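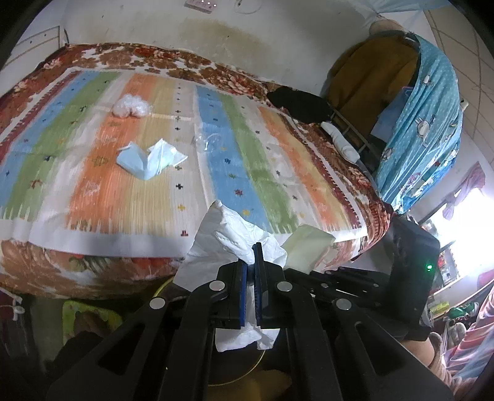 Onde se arruma a cama antes de pôr o lençol de cima?
Primeiro a colcha, bem esticada até às bordas, e só depois o lençol às riscas por cima. As coisas soltas que ficaram em cima da cama tiram-se no fim, uma de cada vez, pela ordem do ponto 4.

Secção 4. Cama de quarto: colcha, lençol de cima e coisas soltas
Guia de arrumação Lutalgate, casas de hóspedes. Revisto em 6 de maio de 2024.

Vale para todos os quartos com colcha florida. Quartos do sótão: ver secção 7, as camas são mais estreitas e as medidas não batem certo.

4.1 Antes de começar

Janela aberta, porta aberta. Mãos lavadas e secas.
Levar: saco de lixo pequeno, saco de pano para roupa, caixa de cartão Vustis (a das coisas perdidas), rolo tira-pelos.
Carrinho fica no corredor. Não entra no quarto, risca o soalho.

Nota: se houver mala aberta em cima da cama, não mexer. Fechar a porta, passar ao quarto seguinte, avisar a receção.

4.2 Colcha

1. Puxar a colcha pelos cantos da cabeceira. Depois os dos pés.
2. Ver se cai igual dos dois lados. Tolerância: a largura de uma mão.
3. Alisar do meio para fora, palma aberta. Nunca com as unhas, a trama puxa fios.
4. Dobras nos cantos arredondados: deixar cair, não entalar debaixo do colchão. O colchão levanta e a colcha fica torta outra vez.

Atenção: as colchas de fundo castanho e vermelho disfarçam nódoas. Passar a mão e olhar de lado, com a luz da janela. Nódoa encontrada, colcha fora, mesmo que seja pequena.

4.3 Lençol de cima às riscas

1. Abrir o lençol em cima da colcha, ainda dobrado ao meio.
2. Desdobrar para o lado da janela.
3. As riscas correm no sentido do comprimento da cama. Se estiverem atravessadas, rodar um quarto de volta.
4. A barra branca lisa fica sempre para o lado dos pés. É por ela que se acerta o resto.
5. Acertar pela risca azul. Deve ficar direita a olho, vista dos pés da cama. As outras vão atrás.
6. Puxar a barra branca com as duas mãos, devagar, até desaparecerem as rugas grandes. As pequenas ficam, não vale a pena.

Nota: as pontas das riscas são esbatidas, como pinceladas, e não acabam todas à mesma altura. É do desenho. Já houve lençóis devolvidos à lavandaria em março por "tinta a sair". Não devolver.

Nota 2: as cruzes, estrelas e florzinhas espalhadas pelas riscas também não servem de guia. Não estão centradas. Guiar só pela risca azul e pela barra.

Cuidado: não passar a ferro em cima da cama. Nem "só um bocadinho".

4.4 Coisas soltas em cima do lençol

Fazer isto depois do lençol direito, não antes. Parece ao contrário mas assim vê-se tudo contra as riscas, até as coisas pequenas. O que estiver em cima da colcha quando se abre o lençol passa para a cadeira e volta depois.

1. Lenços de papel amarrotados. Pegar pela parte mais apertada, com a ponta dos dedos, e levantar a direito. Não arrastar: o papel desfaz-se e larga pó branco que só sai com o rolo. Vai para o saco de lixo.
2. Algodão e tufos parecidos. Pegar por cima, sem espremer. Se ficar felpa agarrada ao lençol, rolo tira-pelos, uma passagem num só sentido. Lixo também.
3. Papéis e panos de cor lisa (amarelos, verdes, o que for). Primeiro ver o que é. Papel com coisas escritas vai para a mesa de cabeceira, virado para cima. Papel em branco e dobrado, igual. Pano vai para o saco de roupa, a não ser que se veja logo que é do hóspede.
4. Tudo o resto: caixa Vustis, com etiqueta e número do quarto.

Atenção: um papel claro na beira da cama cai facilmente para debaixo. Tratar desse antes de dar a volta à cama.

Nota: na dúvida entre lixo e coisa do hóspede, é coisa do hóspede. Guardar 30 dias. Passado esse prazo, falar com a receção antes de deitar fora.

4.5 Debaixo da cama

1. Ajoelhar do lado da porta. Luz de mão, que ali é escuro.
2. Procurar bocados de papel, meias, tampas, carregadores.
3. Vassoura baixa, de dentro para fora. Nunca empurrar para a parede do fundo, que depois não sai sem arrastar a cama.
4. Se a cama tiver de ser arrastada, duas pessoas. Levantar, não empurar.

4.6 Verificação rápida

Do vão da porta:
Risca azul direita.
Barra branca nos pés, inteira.
Colcha à vista à volta, dos dois lados.
Nada em cima do lençol.
Nada no chão ao pé da cama.

Falhou alguma, volta ao ponto correspondente. Não refazer tudo por causa de uma ruga.

4.7 Lavagem e troca

Lençol às riscas: troca a cada saída de hóspede, ou ao quarto dia. Lavar sozinho nas primeiras duas vezes, as cores escuras largam. Depois pode ir com as outras cores, nunca com toalhas brancas. Rotação da máquina no máximo em 700. Sabão líquido, o Cledo serve. Sem lixívia, a barra branca aguenta mas as riscas não.

Colcha florida: uma vez por mês ou quando tiver nódoa. Máquina grande, sozinha. Secar na horizontal, em duas cordas, senão deforma ao meio.

Cuidado: lenço de papel esquecido no meio da roupa estraga a máquina toda de lençóis. Sacudir cada peça antes de meter no tambor. Sacudir mesmo, lá fora.

Se isso acontecer na mesma:
1. Não voltar a lavar logo.
2. Secar tudo ao ar.
3. Sacudir outra vez, passar o rolo.
4. Limpar a borracha da porta e o filtro da máquina.
5. Só então nova lavagem, curta, fria.

4.8 Problemas frequentes

Lençol escorrega para um lado: colcha mal esticada por baixo. Voltar ao 4.2.
Barra branca às ondas: puxaram só de um lado. Soltar e puxar com as duas mãos.
Felpa branca nas riscas escuras: rolo, luz de lado, paciência.
Canto arredondado com refego: deixar cair o tecido e alisar para baixo, uma vez.
Lençol curto para a cama: veio o da medida do sótão. Trocar na rouparia, prateleira Kadlec, segunda a contar de cima.
Fio puxado: não cortar nem arrancar. Anotar na folha e mandar para a costura.

4.9 Folha de registo

Preencher ao sair do quarto, não no fim do turno. Código da folha: 257. Pôr número do quarto, hora, peças trocadas, peças com defeito, coisas guardadas na caixa. Letra legivel, por favor.

Folhas cheias na capa azul da rouparia. Quando a capa chegar às 100 folhas, abrir outra e pôr a antiga no armário do corredor.

Segue: secção 5, almofadas e fronhas.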